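3. What We Learned About Smoke, Salt and Small Kitchens

Herman Ismail, Zinstead Food Studies

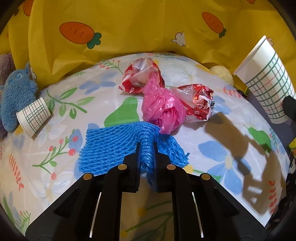 Figure 3. Blue foam mesh sleeve on a floral plastic sheet, with a carrot-print cloth behind.

Vol. 9, No. 2, p. 30

3.1 Getting the smoke into the salt

I should say up front that I came to this as a cook who likes to write things down, and the writing got out of hand. The first section of this paper laid out why I think smoked salt deserves the same fuss we give to cheese. The second went through the woods. So now we get to the part I enjoyed most, the smoking itself, and what happened when I handed the jars over to other people (who have opinions, bless them).

The basic setup didn't change all season. I spread coarse sea salt on a fine screen, put the screen in the upper half of the cold smoker behind the Zinstead kitchen, and ran smoke across it from a box at the far end of a long metal pipe. The pipe matters a lot. By the time the smoke gets to the salt it has dropped most of its heat and a good deal of the sticky stuff that makes food taste like an ashtray. I tried a short pipe in the first week of April and the batch went straight on the garden path. The slugs can have that one.

Salt takes smoke on its surface only. I know that sounds obvious, but I had it in my head for years that a long smoke would somehow get to the middle of the crystal. It doesn't. Crack a big flake from any of my batches and the inside is as white as the day it came out of the bag. So if you want more flavor you need more surface, and that means smaller grains or thinner, flatter ones. The pyramid flakes I bought from Pangaribuan were the best of the lot for this, with all those thin hollow walls, and they went the color of weak tea in a single night. The chunky gray salt from Vukoveck needed three nights to get anywhere close, and it clumped like mad because it comes damp from the pans.

I ended up liking the damp, though! Smoke grabs hold of a slightly wet grain much better than a bone-dry one. For the later batches I gave the dry flakes a light misting from a spray bottle, just enough to make them look dull, and then left them uncovered until they stopped sticking to my fingers. Too much water and the thin walls dissolve and you are left with expensive gravel. I ruined two trays learning where the line was, and I still couldn't give you a proper measure for it. You go by the feel.

3.2 Batches and tasting

Each batch was 200 grams, weighed before it went in. I kept the size small because my screens are small, and also because I wanted to be able to throw things out without crying. Once a batch came off the screen it went into a glass jar with a tight lid and sat in a dark cupboard for 9 days. I didn't plan that resting time at all. I went away to see my sister, came back, opened a jar of applewood salt that had tasted harsh and a bit like a wet campfire, and it had turned round and soft and nearly sweet. After that every jar got the same 9 days, and I would never skip it now.

For the tasting I asked 30 people from the Zinstead cooking classes to try the salts three ways: on a slice of boiled potato, on unsalted butter with plain bread, and straight off the tip of a finger. They wrote down whatever came to mind and gave each salt a mark out of 100. I didn't tell them the woods. I did tell them one jar was plain unsmoked salt, which I now think was a mistake, as a few of them spent the whole session hunting for it and hardly wrote a word about anything else.

The potato was the most useful by a mile. Everybody could taste the differences on potato. On butter the lighter salts more or less vanished, and the alder batch, which I think is a lovely thing, got marked down by people who said it tasted of "just salt." Straight off the finger was hopeless. After two or three tries all anyone could taste was salt, and they wanted water, and then they wanted lunch.

3.3 What people liked

I had my money on hickory. It's the one I grew up with, and I figured everybody would go for the big bacony smell. Some did, loudly. But the marks for hickory were all over the place, with a cluster of people who adored it and another cluster who wrote things like "too much" and, in one case, "my uncle's coat." The cherry batch had no such drama. Hardly anyone raved about it and hardly anyone disliked it, and when I put the sheets in order it came out on top. I wasn't sure how to feel about that. A salt that everybody quite likes is a useful thing to have by the stove, but I don't know that I would drive across the county for it.

The Pangaribuan flakes beat the Vukoveck gray salt with every wood on the potato. Part of that is surely texture. The flakes break up between your teeth and give you the smoke all at once, while the gray grains sit there and melt slowly. On the butter the gray salt did much better, and several tasters liked the crunch. I would use it on a steak or a tomato without a second thought, and keep the flakes for eggs and soft things.

One batch doesn't fit anywhere, so I'll put it here. I had a few handfuls of dried bay leaf left over from the winter and threw them in the smoke box on top of the applewood for the last hour. The smell was wonderful. The salt came out with a green, slightly medicinal edge that I found exciting and that most of the tasters did not care for one bit. I have since used up the whole jar on roast squash and I stand by it.

3.4 Keeping it

Smoke fades. I opened jars from the first good batches on and off through the summer, and there is no getting around it, a jar that gets opened every day loses its top notes pretty fast. The jars that stayed shut kept up well. Light didn't seem to do much harm over the time I had (I left one jar on the windowsill on purpose and one in the cupboard, and I could not tell them apart with my eyes closed), but I only tried that with the one wood, so don't lean on it.

Paper bags were a letdown. They look so nice on a market table, and customers love them, but the salt inside pulled in water from the air and set into a brick, and the cookies on the next shelf tasted faintly of alder. Tins were fine. Glass with a rubber seal was best. If you are packing smoked salt to sell, I would go with small glass jars and tell people to buy little and often, even though that's a harder thing to ship and costs more per spoonful.

3.5 Things I would do differently

I'd start with fewer woods. Four was too many to keep straight, and I spent so long washing screens between batches that I got careless with my notes. My record for the second alder batch just says "nice," with no time and no weather, and I've been annoyed at myself ever since. Weather counts for a lot. On still, muggy nights the smoke hung in the box and went stale, and on breezy ones it pulled through so quickly that the salt barely changed color. Next time I want to note the wind every evening, even if it's just "some" or "none."

I would also like to try the tasting with food that people would cook at home, warm, at a table, with a drink. Cold potato is a good test but it's a gloomy one. Smoke changes so much when it meets hot fat that I suspect the hickory would climb and the cherry might slip, and I'd happily be proved wrong. Denon has offered the use of its test kitchen for a day, which would let me run a hot dish and a cold one side by side with the same tasters.

And I want to go back to the pipe. All my batches ran on the one length, apart from that awful first one, and I chose it because it was the longest piece I had in the shed. There may be a sweet spot somewhere in between, where a bit more of the heavier smoke gets through and the gray salt doesn't need three nights. I've bought two more lengths and a clamp. The results will go in section 4, along with the costs.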